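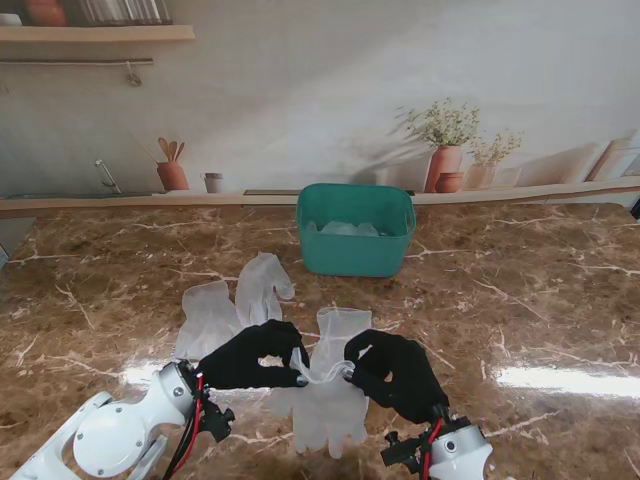
그림 1. 검은 천 장갑을 씌운 양손 로봇이 반투명 일회용 장갑의 손목단을 양쪽에서 잡은 상태

일회용 장갑 취급 작업의 준비와 기록 기준

작성: Kazuhiro Ishida / 검토: Nkrumah Ankrah
최종 수정: 26/03/2019

이 페이지는 Proston 작업대에서 양손 로봇으로 얇은 일회용 장갑을 다루는 작업을 할 때 지켜야 할 순서를 정리한 것이다. 대상은 장갑을 집어 손목단을 벌리고, 정리해서 바구니에 넣거나 다음 공정으로 넘기는 작업이다. Dirnley 쪽 작업대를 쓰는 사람도 같은 순서를 따르되, 비상 정지 버튼의 위치가 다르므로 현장 배치도를 먼저 확인한다.

로봇 기본 조작 교육을 마친 사람을 기준으로 썼다. 원격 조작 장치의 연결 방법은 별도 문서에 있다.

1. 적용 범위

식품 포장이나 청소용으로 쓰는 얇은 반투명 장갑에만 적용한다. 두꺼운 고무장갑, 멸균 포장된 의료용 장갑, 사람이 이미 착용했던 장갑은 대상이 아니다. 사용한 장갑은 연습용이라도 작업대에 올리지 않는다.

연습에 쓴 장갑은 다시 사람이 끼는 용도로 돌려보내지 않는다. 육안으로 멀쩡해 보여도 마찬가지다. 보관함에 '연습용' 표시를 하고 식품용 재고와 다른 선반에 둔다.

2. 시작 전 점검

전원을 넣기 전에 다음 항목을 확인한다.

손목 브래킷의 손잡이 나사가 끝까지 조여져 있는가. 손으로 흔들어 유격이 느껴지면 다시 조인다.

케이블이 손목 회전 범위 안에서 당겨지지 않는가. 손목을 양쪽 끝까지 천천히 돌려 보고, 케이블이 팽팽해지면 고리의 여유를 늘린다. 여유가 너무 길어서 상판에 끌리는 것도 불합격이다.

로봇 손에 씌운 천 장갑에 구멍이나 풀린 실이 없는가. 손가락 끝에 남는 천이 있으면 집을 때 장갑과 같이 물린다. 끝까지 당겨 씌우고, 그래도 남으면 한 치수 작은 것으로 바꾼다.

비상 정지 버튼이 조작자의 손이 닿는 곳에 있는가. 하루의 첫 작업 전에는 실제로 눌러서 양팔이 모두 멈추는지 본다. 한쪽만 멈추면 그날은 작업하지 않고 담당자에게 알린다.

3. 작업대 준비

상판은 마른 천으로 닦는다. 물기가 있으면 얇은 장갑이 바닥에 달라붙어 손가락으로 긁어 올려야 하고, 그 과정에서 찢어지는 경우가 많다. 세정제를 썼다면 완전히 마른 뒤에 시작한다.

광택이 있는 상판에서는 조명 반사가 문제가 된다. 그림 1처럼 갈색 대리석 무늬 위에 흰빛이 길게 비치는 부분이 있으면, 그 자리에는 장갑을 놓지 않는다. 반투명한 장갑은 반사광 속에서 윤곽이 거의 사라진다. 작업 구역을 반사가 적은 쪽으로 옮기는 것이 가장 간단하고, 옮길 수 없으면 조명 각도를 바꾼다. 조명을 바꾼 경우에는 기록지의 비고란에 적는다.

바구니는 작업 구역 뒤쪽, 두 팔이 모두 닿는 중앙에 둔다. 색은 장갑과 뚜렷하게 구분되는 것을 고른다. 흰색이나 투명 바구니는 쓰지 않는다. 빈 바구니로 시작하는 작업인지, 장갑이 들어 있는 상태로 시작하는 작업인지는 작업 지시서에 정해져 있으니 임의로 바꾸지 않는다.

상판 위에 펼쳐 두는 장갑은 서로 겹치지 않게 한다. 손가락이 뒤쪽, 손목단이 로봇 쪽을 향하게 놓으면 접근이 쉽다. 단, 지시서에 '무작위 배치'라고 되어 있으면 방향을 맞추지 말고 그대로 떨어뜨려 놓는다.

4. 잡기와 벌리기

(1) 한쪽 손으로 손목단의 가장자리를 집는다. 손가락 부분이나 손바닥 가운데를 집어 들지 않는다. 두 겹을 한꺼번에 물었으면 내려놓고 다시 집는다.

(2) 장갑을 상판에서 띄운다. 손가락 부분이 아래로 늘어질 만큼만 올리면 되고, 그보다 높이 들 필요는 없다.

(3) 반대쪽 손으로 손목단의 맞은편을 집는다. 이때 두 손의 손가락 끝이 부딪치지 않도록, 먼저 잡은 손은 완전히 멈춘 상태여야 한다.

(4) 두 손을 천천히 벌린다. 손목단이 조금 늘어나 입구가 보이면 멈춘다. 여기서 더 당기는 것이 가장 흔한 실수이다. 얇은 장갑은 늘어나다가 예고 없이 찢어지므로, 손목단이 희게 변하거나 주름이 한쪽으로 몰리면 바로 간격을 줄인다.

(5) 자세를 잠시 유지한 뒤 다음 동작으로 넘어간다. 유지 시간은 지시서에 따른다.

놓을 때는 두 손을 동시에 벌리지 말고 한쪽씩 푼다. 천 장갑에 얇은 장갑이 붙어 따라오는 일이 잦다. 손을 세게 털어 떼어 내지 말고, 반대쪽 손으로 집어서 뗀다.

5. 사람의 접근

양팔에 전원이 들어와 있는 동안에는 작업대 안으로 손을 넣지 않는다. 장갑 하나가 바닥에 떨어진 경우에도 같다. 팔을 대기 자세로 보내고, 동작 정지를 걸고, 조작자가 "정지"라고 소리 내어 확인한 다음에 들어간다. 재개할 때는 들어갔던 사람이 물러난 뒤 직접 "재개"라고 말한다. 조작자가 대신 판단하지 않는다.

소매가 긴 옷은 걷고, 목걸이형 출입증은 벗어 둔다.

6. 기록

회차마다 장갑의 종류, 시작 배치, 결과를 적는다. 결과는 '완료', '재시도 후 완료', '중단' 가운데 하나로 쓴다. 찢어진 장갑이 나오면 몇 번째 회차인지와 찢어진 부위를 같이 적는다. '대체로 잘됨' 같은 표현은 나중에 분류할 수 없으므로 쓰지 않는다.

실패한 회차도 지우지 않는다. Shenoy 작업분을 정리할 때 354회차 가운데 18회차의 결과란이 비어 있었고, 확인해 보니 모두 중단된 회차였다. 빈칸은 중단과 다르다. 중단이면 중단이라고 적어야 한다.

기록 파일은 Pruvis 폴더에 저장한다. 파일 이름에는 작업대 이름과 회차 범위를 넣고, 조작자 이름은 넣지 않는다.

7. 소모품 교체

천 장갑은 연속 83회차를 넘기기 전에 양손 모두 교체한다. 한쪽만 갈면 좌우 마찰이 달라져 벌리는 동작에서 장갑이 한쪽으로 끌려간다. 구멍이 나거나 오염이 생기면 회차와 관계없이 바로 바꾼다.

일회용 장갑도 반복해서 쓰면 늘어난다. 손목단의 탄력이 눈에 띄게 떨어진 것은 골라내고, 한 묶음에서 절반이 넘게 늘어졌으면 묶음 전체를 새것으로 바꾼다. 새 묶음과 헌 묶음을 섞어 쓰지 않는다.

8. 종료

양팔을 대기 자세로 보내고 전원을 끈다. 상판과 바구니의 장갑을 모두 거두어 개수를 시작할 때의 숫자와 맞춘다. 숫자가 맞지 않으면 팔 관절 틈과 케이블 고리 안쪽부터 찾아본다. 얇은 장갑 조각이 관절에 말려 들어간 채로 다음 사람이 전원을 넣는 일이 없어야 한다.

개정 내용

7월 개정판에 있던 '바구니는 오른쪽에 둔다'는 항목을 삭제하고 중앙 배치로 바꾸었다. 5항의 구두 확인 절차는 이번에 추가했다. 이전 인쇄본은 총 19부이며, 작업대 옆에 붙어 있는 것은 떼어서 폐기한다.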